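Can a robot tidy a living room yet? Rillex Home Chores, reviewed

Last updated: June 2022

I spent 22 evenings with the Rillex Home Chores package, which lets you run a robot arm through household jobs in simulated rooms before you let one near your own furniture. 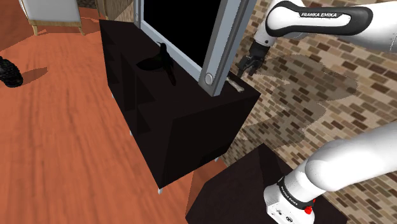 Seraina Zwahlen wrote to me after my first piece on this in January, and her complaint was that a chore done in a simulator is no chore at all. Her dust is real, she said, and so are her cat and the cable behind her television, and until a machine has dealt with all three she will keep her money and her duster.

I have a lot of sympathy with that. But I also think a simulator can tell you something, if mostly bad news. If an arm can't clear the top of a TV stand in a room where nothing ever gets sticky, I don't need to see it try mine.

What you get is a set of rooms, a set of jobs, and a choice of ready-made controllers. You can also write your own, and I tried, badly. The arm is a Franka Emika model mounted at a fixed spot, so it works on whatever is in reach and ignores the rest. That alone rules out most of what I call housework. My own tidying is nine parts walking. I pick up a mug in one room and carry it to another, find a sock on the way, forget the mug.

The job I ran most was the TV stand. There's a black cabinet with open compartments, a flat screen on top, a dark bird figurine, and a little beige thing shaped something like a bone. The task is to pick up the small thing and put it away without disturbing the screen or the bird. A four-year-old can do this. A four-year-old may not want to, but the skill is there.

I ran it 138 times with the controller Rillex calls Monard, the one they recommend for beginners. When it was told exactly where the object lay, it did fine, and I got bored watching it. Then I switched to letting it find the object for itself, and the trouble started. It would come down a little to one side and close on nothing. Or it got hold of one end, lifted, and let go halfway. More than once it clipped the screen on the way up and carried on as if that were part of the plan. There is a setting that makes it slow down near other objects, and with that on it hit the screen less, but a single pickup took so long that I went and made tea.

The second controller, Zein, is better at finding things and worse at being gentle. It knocked the bird over so often I started to take it personally. The manual says to raise the "clearance" value. I did, and after that it refused to go near anything beside the screen at all, which I suppose is one way to protect a television.

Putting away is its own problem. Picking something up gets all the attention in the demo videos, but the compartments in that cabinet are low and dark, and the arm has to come around the front and reach in. Neither controller managed it with any regularity. I ended up changing the goal to "place on floor," and I felt cheap doing it.

Some credit where it's due. Installation took me 20 minutes, and everything worked the first time. The rooms load fast. You can move the furniture, swap the wall and floor finishes, and change the lighting, and it's worth doing, as Monard got noticeably worse when I made the room darker. That's the most useful thing I learned from the whole package — a controller that looks solid in one room can fall apart in the next, and you'd never know from the default settings. The help pages are plain and short. When I emailed a question about the clearance value, I had an answer the same day.

What I don't like is the box copy. It promises "chore-ready skills." I'd like to see the chore. The companion pack, Mestthorpe, moves the same arm to a workshop bench with parts to sort into trays, and there it does much better. The parts are the same every time, the trays stay put, and no one has left a remote control in the middle of it. If you run a small shop with a job like that, I'd say it's worth a look, though I would still want to watch it on real parts for a week before I moved anybody off the bench.

For the home, no. I'd give Home Chores 2 stars out of five as a preview of a household helper and four as a way to find out how far off one is. Buy it if you like tinkering. If you want the top of the TV stand cleared, it takes me less time than it took to load the room — and I put the thing in a drawer.

Contact | © 2022 | Back to top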